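Our team finally agreed on naming and logging rules for arm demos at Arnside, and I'm so happy about it! Thread 🧵

1/ Every episode gets one plain sentence, written before the arm moves. Object, action, place. No "it" or "that thing"!

14 replies · 67 likes

2/ Kumaresan's rule, my favorite: failed tries stay in, marked as failed. We had 2,233 episodes in June and far too few of them were misses.

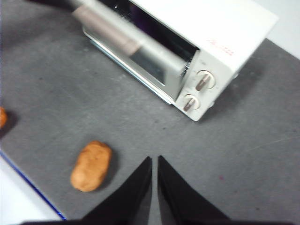 3/ Wrist view gets checked at the start of each batch. Both fingertips visible, or stop and fix the mount (takes me 17 seconds now, I timed it).

Filed under: Robotics, Lab Practice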